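**Monday, August - sim bench, student team Flota**

Task: tabletop pick in the Gutholm apartment scene, two arms, head and wrist views. Controller is the Beltar branch with Teoh's grasp offsets merged. Episode cap 60 s, seed 208.

Reset pose check first, nothing commanded.
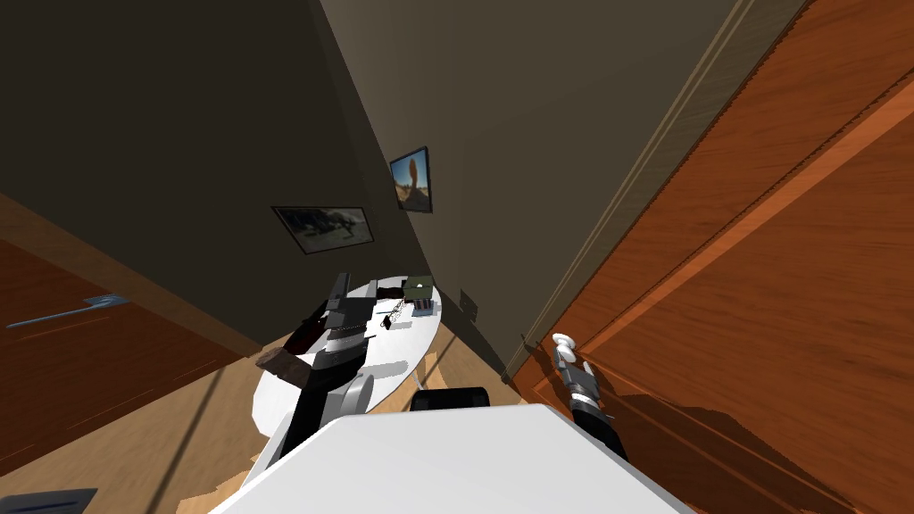

Collision margins are still at defaults on both arms. I raised the link padding on the right side before the first batch, then re-ran the self-collision test - clean. With the right gripper upright this near the door panel, the planner has little room to swing outward, so the approach should go up and over. The reddish-brown block hangs past the table edge; check its spawn offset in the scene config.

Batch of 16 episodes, 3 aborted by the planner (joint limit each time, same wrist joint). Logs are in the team folder under the seed number.

Wrist view pulled from the same set. Fingers open, nothing between them. Colour is flat across the dark brown surface, so depth from texture won't help there. Use the rendered depth channel.
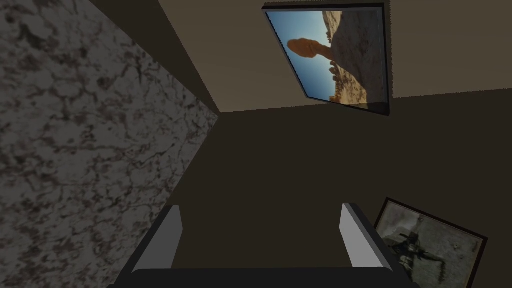 ## To do

- tighten wrist joint limit in the Beltar config
- log gripper width at every step
- re-run same seed, compare abort times
- ask whether the club wants marble textures at full res - render time is creeping up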